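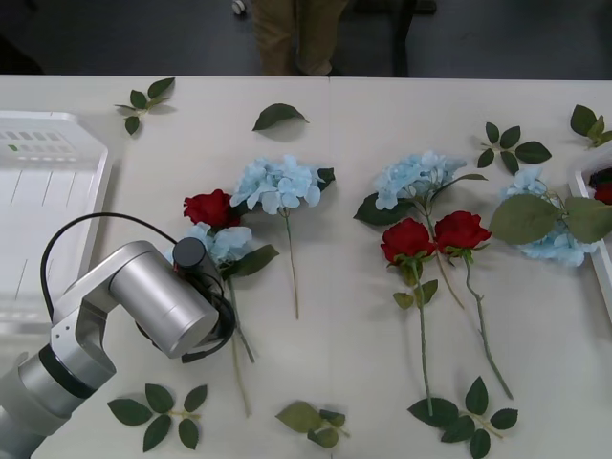

Section 6: Your first sort with the Flirkden two-arm kit

You've bolted down the arms and run the joint check, so now comes the fun part! The practice job is sorting artificial flowers, and it's a terrific test because stems, petals and leaves all behave differently in the fingers. Spread the pieces across a white tabletop with a tray on either side, and leave some of the red roses and blue hydrangeas close together, even touching. A few loose leaf sprigs in between will give the Odden software something to ignore.

1. Set the table height to 630 mm.
2. Load the Prakbridge flower task from the home screen.
3. Press Ready and wait for the chime.
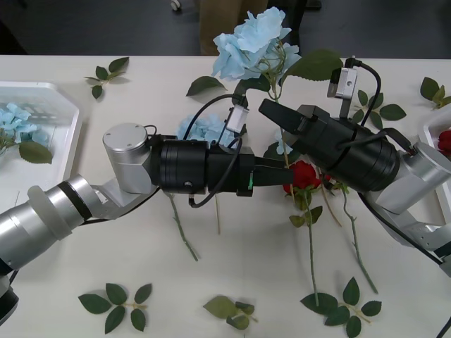 Shared picks are where this kit really shines, and also where a bit of care pays off. The two arms are allowed into the same patch of table, and their grippers can come very close together over a single red rose. Before you let them try it, set which arm has right of way.

4. Open Arms, then Priority, and choose Left or Right.
5. Run the first shared pick at 11 per cent speed.

Caution: Keep hands off the table while either arm is live. Press the stop button before you move a flower.

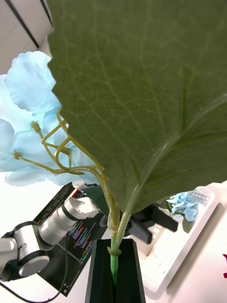 Grip height matters more than grip force. Aim for the stem, well below the petals. A hydrangea with a big leaf can fill much of the wrist camera's view, but as long as you can see the stem in the black holder at the bottom, you're set.

6. Tap Hold and check the wrist view.
7. If the grip score is under 87, release and try again a little lower.

Note: Leaves over the lens side are fine. Leaves between the fingers aren't.
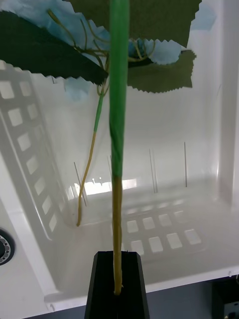 Now for placing, my favourite bit to watch. Teach the drop point with a flower already in the gripper, so the software learns the full length of the piece. Bring it over the white basin and check the side branches as well as the main stem, as a thin bare one can hang well off to the left. Keep all of it clear of the upright metal rods.

8. Jog to the drop point and tap Save Place.
9. Tap Release, then Home.

To use Kong voice prompts with this task, see Section 11.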